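Channel manager not passing security deposit to booking software

Posted in: Payments and Deposits
01/05/2025

Titar

We run 4 holiday lets and take bookings through two channels plus our own website. Availability and prices are kept in step by Jotmont, which pushes each booking into Gumness, where we do invoicing and guest messages. Payments go through a separate card processor.

The problem is the refundable security deposit. On website bookings it arrives in Gumness as its own line and the card is pre-authorised the day before arrival, as intended. On channel bookings the deposit is added to the accommodation total. A stay priced at 1000 with a deposit of 100 shows as a single line of 1100, and the whole amount is then charged when the balance falls due. We then have to refund 100 by hand after departure, and the processor keeps its fee on the refunded part.

I have checked that the deposit is set as "refundable" in the property settings on both systems. Reconnecting the channel made no difference. Is there a mapping I have missed, or is this a limit of the connection?

Polat

It is a mapping. The property setting only controls what happens to bookings made on your own site. Channel bookings arrive with a list of extras, and each extra has a code. If the code has no match in Gumness, its value is added to the room line so that the total agrees with what the guest was quoted.

To fix it:

Open the connection page in Jotmont and choose Extras and Fees.
Find the row for the deposit. The right-hand column will probably say "Unmapped".
Set it to Security deposit. Do not pick Damage waiver, which is treated as income and is never released.
Save, then repeat for each property. The setting is not copied from one to the next.
In Gumness, open Charge rules and check that the balance rule applies to "Accommodation and fees" and not to "Booking total".

The last step matters. With the mapping corrected but the rule left on "Booking total", the deposit will be shown separately and still be charged with the balance.

Existing bookings are not changed by any of this. You can resend them one at a time from the booking log, but a resend overwrites notes typed into the booking, so copy those out first. If a balance has already been taken, leave that booking alone and refund it as you do now - a resend at that stage creates a second payment request.

Test with a booking for a date well ahead, say in August, and cancel it once you have seen the lines come through. Allow 10 minutes for the first one.

gumness_user

had same thing, just turned the deposit off on the channels. less hassle. never had anything broken anyway

Titar

Thank you. The row was unmapped on all the properties. One of the channels had two deposit rows with the same name and different codes, and only the second was in use, so I mapped both. The charge rule was on "Booking total" as you suspected. A test booking came through with the deposit on its own line and the balance request was for the accommodation only.

I would prefer not to drop the deposit, as two of the lets take dogs.
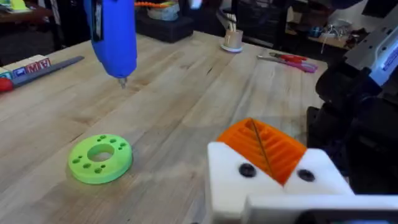 Polat replied that both rows should stay mapped, as the older code can still turn up when a guest changes the dates of a booking made before the channel updated its fee list. The pre-authorisation is a separate matter: the processor sets how long a hold lasts, and for longer stays it may lapse before checkout. In that case add a second rule in Gumness to renew the hold, timed from the arrival date - the booking date will not work for this.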